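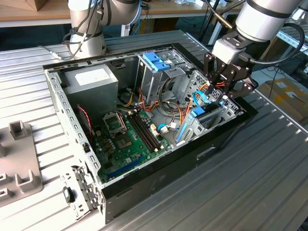

Greta gets her going-over before every teaching block, and I do it with a mug of tea in one hand and this list in the other (put the tea down for items 4 onwards, please). She's our two-armed cell for stripping desktop PCs, and she has been mine to look after since September. I've written it up the way I'd say it to you if you were standing next to me. The arms are big enough to reach right down into a case on the ribbed table, so you'll want your own hands well out of there until you've got to the end of item 3.

1. Stop buttons. Press both, one at a time, and reset between them. Comment: fine. The one by the door feels stiffer than the other and always has.

2. Floor and walkway. Clear a route all the way round to the back. Comment: boxes again! I don't mind boxes, I just don't want to step backwards onto one while I'm holding the pendant.

3. Controllers off, tag on the isolator, key in your pocket. Comment: done. The tag string is fraying, new one on order from Tondov.

4. Arm cables. Run your fingers along every strapped section and feel for nicks, then check there's slack at the wrist. Comment: one strap on the left arm was too tight, so I cut it and put a looser one on. 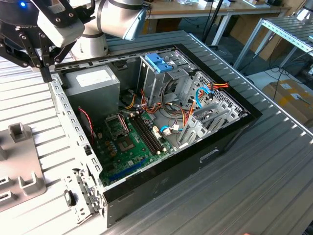

5. Gripper fingers. Wiggle them. If they move sideways at all, nip up the screws and write it down, even if it's tiny. Comment: a hair of play on one side, gone after tightening.

6. Table bolts. Comment: all tight. I've put paint marks on them now, so next time it's a quick look and you're done.

7. Practice case. Feel along the steel edges for burrs and check that no power lead is trapped under anything. The case must have been unplugged and standing for 600 seconds before anyone touches the power supply, and we never open the supply itself. Comment: one burr, filed off.

8. Fixture seated flat on the table. Comment: good, though I'd still like the Tritwood one back when they've finished with it.

9. Slow run. Key back in, 7 passes at crawl speed with your thumb on the stop. Comment: I got a grumble on pass two and it was the Qian script calling an old home position. Reloaded it, then all clean.
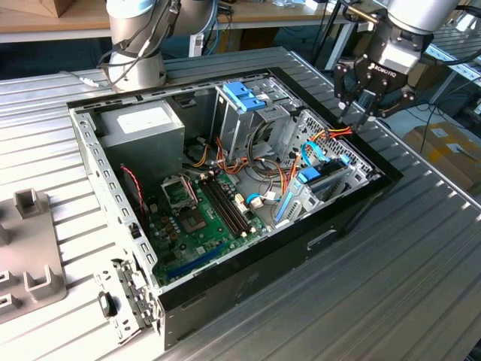 Cell Maintenance, Bench Robotics Section

Signed off by me, with Piyumi Cassim as second pair of eyes, 3 January 2020. Run counter at sign-off was 265. Still open: the tag string, and the label on the right-hand controller that's peeling at one corner. Neither stops Greta working. If you're the next one doing this, please write your comments in full and don't just tick, I can't do anything with a tick.

Comments

Rizwan Weerasinghe: Can we move item 2 to the top? I nearly always end up shifting boxes before I can get to the far stop button anyway.

Reply from the author: Yes, good shout, I'll swap them on the next print.

Piyumi Cassim: What did you use for the paint marks? The ones on our other bench rubbed off with the first wipe-down.

Reply from the author: Just the yellow pen from the top drawer, but degrease the bolt head first and leave it overnight. Mine have survived so far!

Rizwan Weerasinghe: Tag string has arrived, it's in your tray.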